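Kerno forum > Planning and control > Bimanual handoff: when do you release the giving arm?

kgarkov_build
I'm running arm-to-arm handoffs on Kerno with the stock two-arm planner. Left arm gives, right arm takes. The release fires when the taker's gripper current passes a threshold. Rigid parts are fine. With thin or dangling things the current hardly moves and I either release too early or time out at 4 seconds. I logged 1621 attempts in November and nearly all of the bad ones are this. Both arms are in position control the whole time.

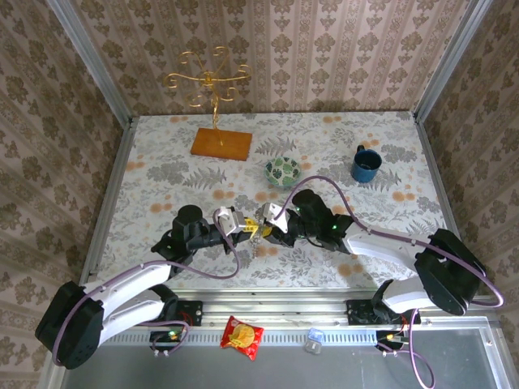 Tonantzin Quezada

Position control on both sides is your first problem. Once both grippers are closed you have a closed chain, and any calibration error between the bases goes straight into the part. Drop stiffness on the taker before it closes. We set ours to 65 percent of nominal and leave the giver stiff.

For the release I wouldn't use current at all with soft fingers. The fingers bend and soak up the difference. We use the wrist cameras and a small classifier that says held by one, held by both, or unsure. On unsure it waits and looks again. 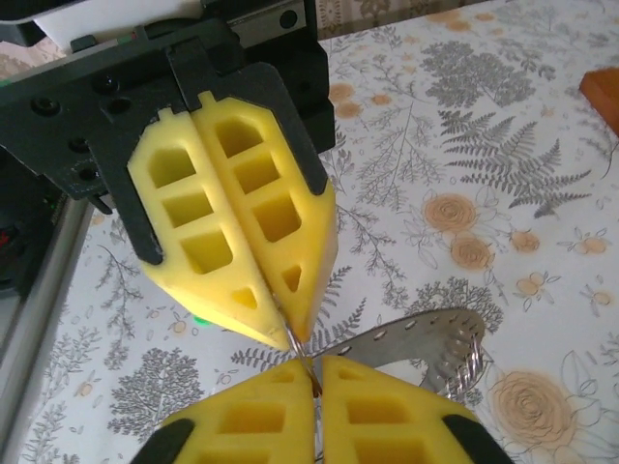
The label set matters more than the network. We had to add a lot of frames with the two sets of fingertips close together, and thin wire and chain were the worst class until we did that. Crop tight on the tips too, the tablecloth print was pulling it off.

velimir_g
Disagree on the classifier. You've swapped one threshold for another and now it needs retraining when the fingers change. Do a tug test. Taker pulls back 7 mm at low speed, compare the giver's joint torques before and after. It's ten lines in Brekix.

Tonantzin Quezada
A tug test on a chain tells you nothing until the slack is gone. How far do you pull?

velimir_g
Until it isn't slack. OK, fair, for chain you need a travel limit and then you're guessing. Still use it for anything stiff.

T. Midtbø
We run both. Camera first, tug only if it says unsure. Also check your clocks, our two arm drivers were on different time sources and the release command was landing late.

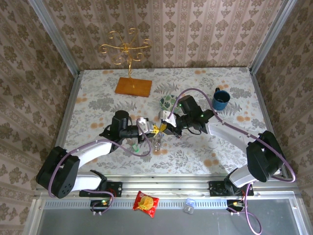 Both grippers at the handoff point, fixed-camera view.

kgarkov_build
Clocks are synced, I checked that first. Trying the lower stiffness tonight with the current threshold left alone so I only change one thing. Does the planner need to be told, or is it only a driver setting?

Tonantzin Quezada
Driver only. Set it after the approach segment finishes or your tracking error will trip the stop.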